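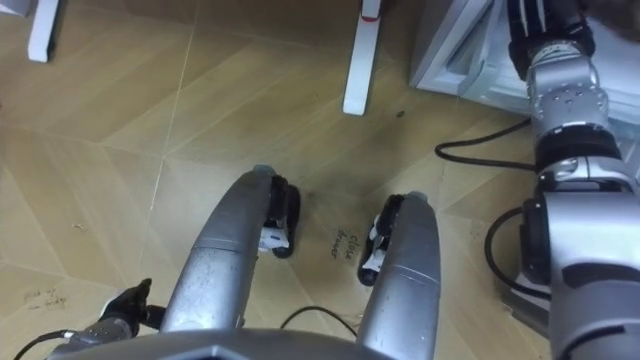 Posted 15/04/2021 by the Ullusdale Seasonal Staff Office

Staff housing and hours: changes for the summer season

The staff handbook has been revised. The changes below apply to all seasonal positions at the Ullusdale and Lanstead camps, including kitchen and waterfront. Contracts signed in December remain valid; the pay rates in them are unchanged.

Arrival. Counselors report 2 days before the first campers. Lifeguards report earlier, on the date printed in their offer letter. Travel claims must be filed through the Esico portal with a receipt attached. Paper claims are no longer accepted.

Time off. Each counselor receives one full day off per session and 2 free hours a day. Free hours may be swapped within a cabin group if the unit leader signs the duty sheet before breakfast. They cannot be saved up and added to the day off.

Cabin assignments. Lanstead will house 108 campers per session, with no more than 16 to a cabin. Two counselors sleep in each cabin. Preferences can be listed on the intake form, but certifications and age group are considered first.
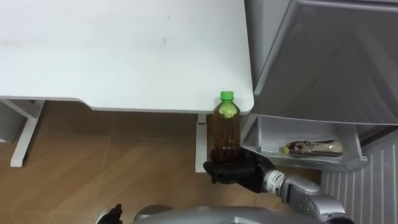

Returning staff

Anyone who worked last season keeps their staff number. First aid cards must be valid through the last day of the contract. If a card expires mid-season, book the renewal class before arrival and send the confirmation with your intake form. The class takes around 60 minutes online, followed by a skills check on site.

The Brøndum exchange is open to returning counselors only. Applicants need one completed season and a passport valid for the whole placement. Forms are on the staff page under Exchange.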